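Cushions and Floor Seating: The Family Room at Pettigrew House
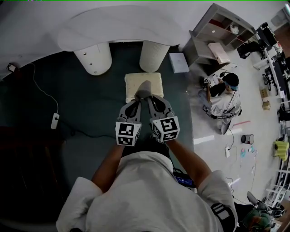

The family room at Pettigrew House in Nellham opened again in January after the floor was replaced. It is used for reading hours, toddler mornings and the Jiltow craft sessions, and most of what happens in it happens on the floor. For that reason the largest part of the furnishing budget, $2,000 in all, went to carpet and cushions.

The cushions are square, in a pale yellow-beige fabric, with puffy edges. We looked at round ones as well, but square cushions stack better and can be pushed together in a row for a longer seat. The covers unzip and can be machine washed. The fillings can't, so a spare set of covers is kept in the hall closet.

Gallery captions

This page goes with the display boards in the entrance hall at Pettigrew House. The captions from the boards are given below for people who can't get to the building. The numbers match the boards.

1. The carpet
Dark teal. It was chosen from 5 samples left out in the hall for visitors to walk on. The old carpet was light brown and showed every spill. The new one stops short of the far side of the room, and the rest of the floor is light gray tile.

2. The tile
Paint, glue and water are used on this side only. The tile is mopped at the end of each day the room is open. It is cold to sit on in winter, and cushions may be carried over to it as long as no paint is out.

3. The table
White, with a kidney-shaped top and cylindrical legs. Children sit along the inner curve and an adult can reach all of them from the other side. It is light enough for two adults to lift. Please lift it and don't drag it, as the legs leave tracks in the carpet.

4. The cushions
Fluff them by pressing down in the middle and then patting in the sides. Corners go flat first. A cushion that stays flat after this should be put in the hall closet with a note on it.

5. The shelves
A white unit with open cubbies. Books go in the lower cubbies where small children can reach them. Craft supplies go higher up. Boxes should go back to the cubby they came from at the end of the session.

6. The power strip
Kept at the wall side of the carpet. Chargers may be used there during adult sessions. For toddler mornings the strip is unplugged and put away before the doors open.

Care of the room

Shoes come off at the edge of the carpet. Food stays in the kitchen. Cushions are stacked against the wall at closing, no more than 5 high, and the carpet is vacuumed before the first session the next morning.

Covers are washed at 60 minutes on the gentle cycle and hung up to dry. They shrank a little in the dryer the first time and were hard to zip.

The covers were sewn by Prirnatlow Upholstery, which also repairs them. Torn seams should be reported at the front desk. Please don't pin them, even for a day.

Visiting

The room holds 57 people with the table folded away and fewer when it is in use. Session times are posted on the front door and at the desk. Groups who want the room to themselves should ask at the desk two weeks ahead.

Page updated Wednesday, September 29, 2021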